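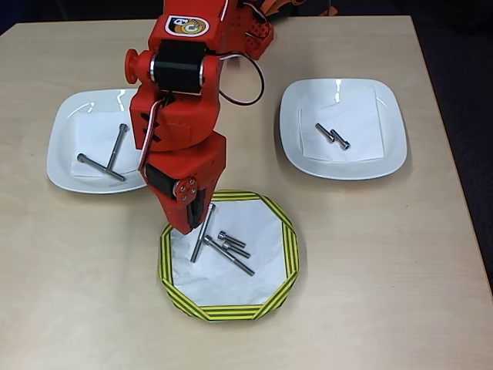
Speaker notes: "Where Did You Put the Bolts?"
Plundis repair evening, 20th August
Slot: 32 minutes, including the bit where the projector warms up

OPENING
Wait for the chairs to stop scraping. Don't apologize for the subject. They read the poster and came anyway.

Ask who has taken something apart this year. Then ask who has it back together. Let them enjoy the drop in hands.

My own case: the Derkell bookcase. Took it down in an afternoon, put every bolt in one coffee mug, and spent almost 9 hours getting it up again in the new apartment. It still leans toward the window. I have started calling that a feature. (Pause. If no laugh, move on, there are more bookcase jokes coming.)

PLATES
My whole system is dinnerware. Square white plates, rounded corners, a paper napkin on each. Long bolts on one plate, short bolts on the other. I could stop there and we could all go home.

Why the napkin: a bolt on a bare plate rolls whenever you lean on the table, and you will lean on the table. On paper it mostly stays put. Shiny metal also shows up well on white, for those of us who have bought reading glasses and left them in the car.

Fold it square. It doesn't have to sit dead center. Birutė Lūse says mine look like a very bad restaurant, and she has eaten at my house, so I take the point.

THE STRIPED TRAY
Eight-sided, yellow and black stripes around the rim. This is for bolts you haven't decided about yet. The stripes are there to make you nervous. Nothing gets to live in the striped tray. If it's still full at bedtime, you haven't sorted, you've moved the mug.

Someone will ask if they can use a cereal bowl. Yes. Steep sides, though, and everything slides to the middle and gets tangled up with everything else.

LONG OR SHORT
Hold up 2 from the bag. Pass them along the front row. Get them back this time.

Story: the Marwat bed frame. Long bolt in a short hole, one more turn to be sure, and a neat little point coming out through the headboard. I slept next to it for a month. Skip this if the Clesten people are in the room, they have heard it.

Stand the bolts next to each other, heads level, before you trust your eye. Lying at different angles they fool you.

HANDS-ON
Hand out plates and napkins. One mixed bag per table. No talking for the first 2 minutes, which they will ignore.

Walk around. Resist fixing anyone's napkin.

QUESTIONS
Magnets: fine, until you try to put them away.
Labels: yes, if you can read your own writing. I can't.
Leftover bolts after assembly: ask what they built and whether anyone sits on it.

Collect the plates before the coffee break. Last time two came back with cake on them.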